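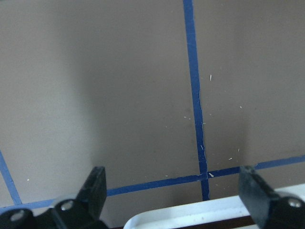 Blue tape, brown table, white tray: robot club as the gripper sees it.

Hello again from the robotics club corner! Vimala Shetty here, back on newsletter duty after swapping with Murali Nadar, who did such a lovely job of the July issue that I've been putting this off all week. (Thank you, Murali. You may have it back whenever you like.)

So, the big news is that Drawer Term has begun. Those of you who came to the open evening will remember that we spent most of last year picking things up and putting them down again, which sounds dull and was in fact very tense at times. This year the students voted to have a go at furniture. Two arms, one small wooden drawer, and a task that any toddler manages before breakfast: take hold of the handle, open the drawer, take something out, put it in the tray, close the drawer again. The Duldale club are doing the same task on their own kit and we'll be comparing notes with them at the end of it all, so there is a bit of pride riding on it too.

I'll admit I thought we'd have it done in a fortnight. Ha! The trouble is the handle. It's a thin thing, and if the fingers come down a little too far to one side they land on the front of the drawer and the whole box goes for a walk across the table. If they come down too high they close on nothing and the arm pulls back very confidently with an empty grip. Our newer members found this hilarious the first few times and then went rather quiet and got out their notebooks, and I was proud of them for it.

The tape squares have earned their keep. We write down which square the drawer starts in, then which way it's facing, and after that we can put it back more or less where it was and try again. Before the tape we were doing it by eye and arguing. If you're joining us for a session, please don't pick at the edges, tempting as it is, and if you see a bit lifting then press it down and tell whoever has the log.

Speaking of the log, we're up to 1389 recorded tries as I write this on 10/10/21, and we'd like to reach 2000 before we start training on them. The Duldale lot are aiming for 4000, but they have more evenings than we do and I refuse to be rattled. Each try gets a line in the shared sheet: start square, which arm, did it open, did it close, anything odd. "Anything odd" is my favourite column by a mile. Somebody wrote "drawer sulking" and I haven't had the heart to change it.

We've named the two arms, by the way. There was a proper ballot, with slips of paper and everything, and the winners were Benmoussa and Nultov. I couldn't tell you where either name came from (I did ask, and got four different stories). The control program is still called Tokero, as it has been since the first year of the club, and it still takes its time starting up, so whoever arrives first, do please set it going before you take your coat off.

One thing we've been talking over is how slowly to come down on the handle. Half the group want to creep in and stop just above it, have a look, and then drop the last bit. The other half say all that stopping makes for jerky recordings and we should do it in one smooth go. I was in the smooth camp until I had a turn myself and nudged the drawer clean round. Now I'm a creeper, and happy to say so in print! 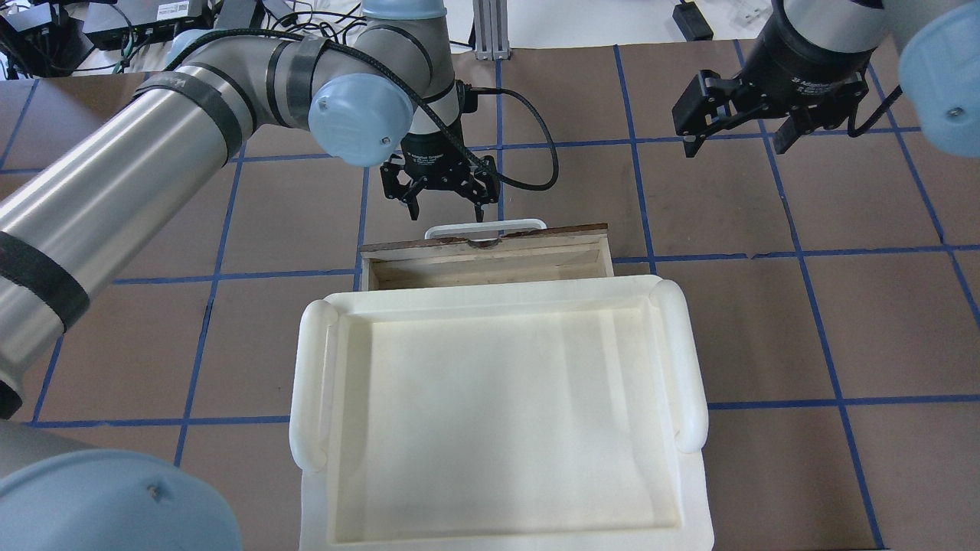

Dates, bits and bobs

Sessions run as usual and we have room for 15 on the list, with a few places still going. No experience needed at all, just a bit of patience and a willingness to reset a drawer many, many times. Email me or catch Murali on his way in.

We could also do with more small objects for the drawer: cotton reels, bottle tops, wooden blocks, nothing sharp and nothing you'd like back in perfect condition. Drop them in the box by the door.

And could whoever borrowed the small screwdriver set please bring it home? No questions asked.

Vimala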